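Cataloger and condition reporter, ceramics and glass (part time)

Blackburn Auction Rooms, Stakville
Posted August 7, 2021

We are looking for one person to join our small office in Stakville and help us prepare the autumn sales of ceramics, glass and small furniture. The position is part time, 60 hours per month, and you can divide these hours over the weeks as you like, except in the days before a sale, when we need you every day.

In July we received the contents of a large house in Tasomthorpe. It is 206 lots by our first list, mostly English and Dutch tableware, with several clocks and a good group of pressed glass. Part of it must be in the printed catalog for the first sale, and the descriptions are not yet written.

Your work will be:

Writing lot descriptions in our house style, with measures in inches
Checking each piece for chips, hairlines, old repairs and replaced parts
Answering requests from bidders for condition reports, by email and sometimes by telephone
Reading the proofs of the catalog before it goes to the printer
Helping on the viewing days, when customers wish to handle the pieces

We ask for at least 4 years of experience with antiques, in an auction house, a shop or a museum store. You should recognize the usual marks on pottery and porcelain and know where to look up the others. You must write clear English and be honest about damage. A bidder who finds a crack after the sale does not come back to us. It is an advantage if you know the Clukuvby program, in which we keep our stock list, but we can teach it in a few days.

The work is paid by the hour, and the rate depends on your experience. We also pay the travel between Stakville and Tasomthorpe. There is a parking place behind the building. Please note that the upper store is reached only by stairs, and that some boxes are heavy.
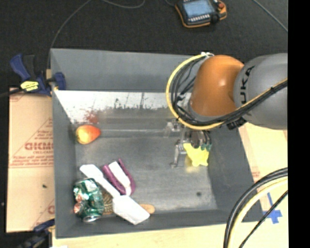 Can I do part of the writing from home, one reader asked us after the first notice. Yes, the descriptions can be written at home from your own notes, but the inspection of the pieces must be done in our rooms.

To apply, please send a letter of one page, a list of your former positions, and one sample description of almost 200 words about any ceramic piece you know well. It may be a piece you own. Do not send original documents. We answer every letter, also when the answer is no.

Applications go to the office of Blackburn Auction Rooms in Stakville, marked "Cataloger".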